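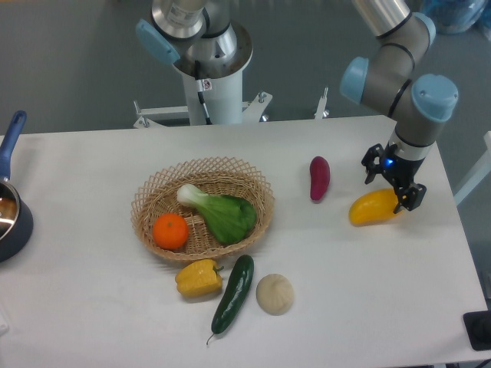

Apr 28, 2020

I have been reading grocery advice for six weeks straight and I trust less of it every day.

It started with a forwarded message from my cousin Zoriana, who forwards everything. It said to wash all fruit in dish soap, let it sit for a while, then wash it again. The next day she sent another one that said never to use soap on fruit. Same cousin, same heart emoji at the bottom. I asked her which one she was doing and she said both, depending on the fruit.

I rinse mine under the tap and rub it with my hands. That was how my mother did it and I haven't seen a good argument for changing.

What bothers me more is the stuff being sold. There's a spray called Leka that keeps turning up in my feed, a "produce bath" in a bottle. I read the label on the website twice. The first ingredient is water. The second is citric acid. After that you get a plant extract and a lot of talk about purity. They say it works better than plain water, and there's a little star next to the word "better," and the star goes to a page that wouldn't load. The page above it had 3781 reviews. I got through two screens of them and the main complaint was about the nozzle.

Then there is the storage question. Potatoes away from onions, fine, I believe that one, because I've had a bag of sprouted potatoes look back at me. But a chart going around says to wrap every banana stem separately in foil, and I tried it. I bought one bunch, split it, wrapped half and left the other half on the counter. By the end of the week I couldn't tell which was which except for the foil. Maybe my kitchen is wrong for it. Khrystyna-Mariia swears by it, and she is a sensible person, so make of that what you will.

I also don't believe in the lemon trick (warm it in the microwave and get twice the juice). Twice the juice of what? Lemons are all different to begin with. I squeezed one cold and one warm and the cold one gave more, and I'm not going to make a rule out of that either.

Things I do now: buy less at a time, eat the soft stuff first, put the herbs in a glass of water and forget to change it. The cilantro still dies. I've read 34 comments under one post on how to stop this and no two people agreed.

If anyone has the Leka page loading, send me what the star says. I'd still like to know.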